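Recording teleoperated demonstrations in the Koswood house
Last updated Apr 22, 2025

This page covers recording by remote control on the simulated two-arm robot. It assumes that Clurkex is installed, that both hand controllers are paired, and that you can load the Koswood house without errors. For kinesthetic teaching on the physical arm, see the Doucette setup page.

1. Start a session

Open the launcher and select Koswood, then Door tasks. Leave the physics step at its default. Set the episode limit to 4,000 steps. The older limit of 300 is still in some saved profiles and ends most door episodes before the arm has reached the handle.

Put both controllers on the desk before pressing Connect. The offset between controller and gripper is computed at that moment, and a controller held in the air gives a wrist that is rotated for the whole session. If this happens, disconnect and connect again. Do not try to correct it by hand.

2. Approach and grasp

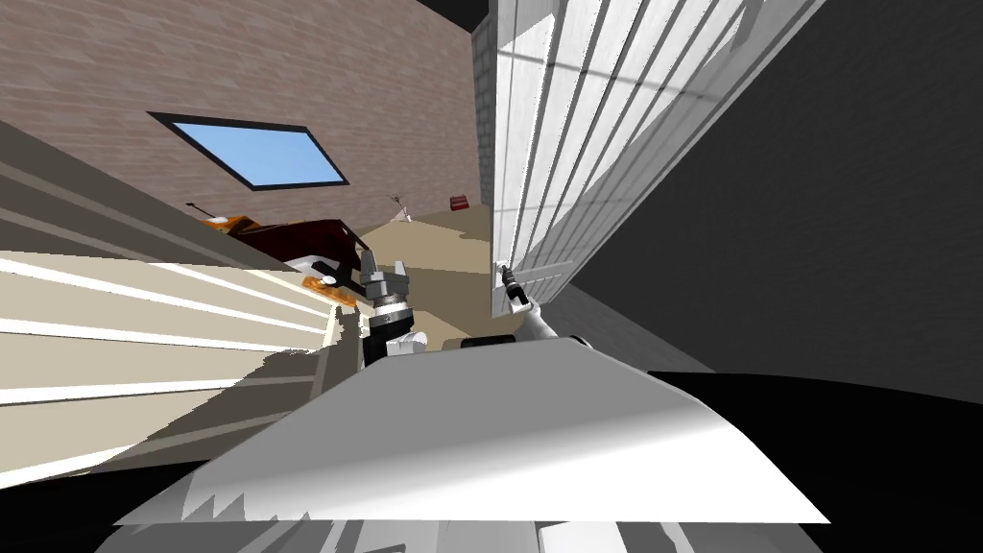
Drive one arm at a time. The clutch button holds an arm in place while you reposition your hand, and the idle arm should stay clutched until it is needed. Bring the working gripper in slowly and close it only when both fingers are past the handle. At the grasp the dark gripper is closed around the small handle at the edge of the white panels, and the silver one stays open and empty, close to the slatted surface to the left. Keep at least this much separation between the arms. Collisions between an idle arm and the furniture are logged as contacts and will fail the episode in the filter.

After closing, wait for the grip indicator to settle and then pull along the arc of the door. Pulling straight back loads the wrist joint and the solver may release the handle. Move at a constant rate. Pauses are acceptable, but jerks are not, and the smoothing pass will not remove them.

3. Release and return
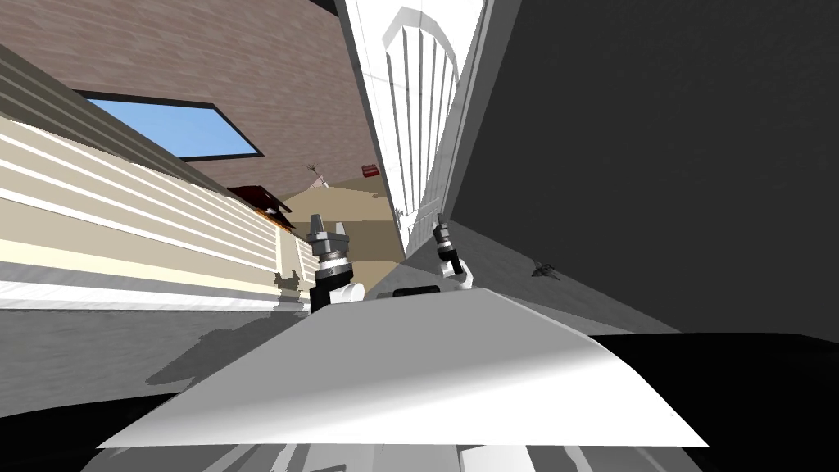
The return pose is part of the demonstration and has to be recorded. Open the gripper fully, back away from the handle in the direction you approached it, and only then raise the arm. Do not press Stop while either arm is in motion. A usable rest position has both grippers upright and next to each other, fingers up, with a short gap between them and the door beyond. The exact height is not checked, but the gap is: the filter rejects any final pose in which the wrists are within the safety radius of each other.

Press Stop, then mark the episode as Keep or Discard. Unmarked episodes are discarded when the session closes.

4. Check the wrist view

Each episode stores the head view and both wrist views. Open the wrist streams in Movell before you record a long batch. Confirm that both fingers are visible along the lower edge and that the stream is labeled with the correct arm. Swapped labels are the most common fault and can be fixed in the session file under wrist_map. 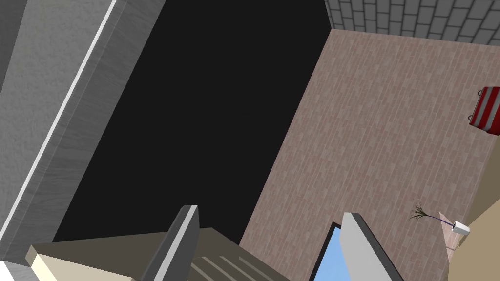

Wrist view with both fingers in view and nothing between them.

Large areas of pure black in a wrist view do not by themselves mean a dropped stream. Scrub through the episode. If the rest of the picture changes with the arm, the stream is live. If every frame is identical, restart the renderer and record the episode again.

5. Export

Run the export from the Sessions tab. Select format version 2, which keeps the gripper opening as a continuous value. The first format stored only open or closed and can't be used for training the current policies. The August reference set has 1,782 episodes and takes around 300 GB with all views included, so check the free space on the target drive first.

Known problems

The skill label is not carried over when a session is resumed. Enter it again.

Changing the control rate in the middle of a session corrupts the timestamps of the episode in progress. Discard it.

If the clutch sticks, unplug the controller receiver and reconnect as in step 1.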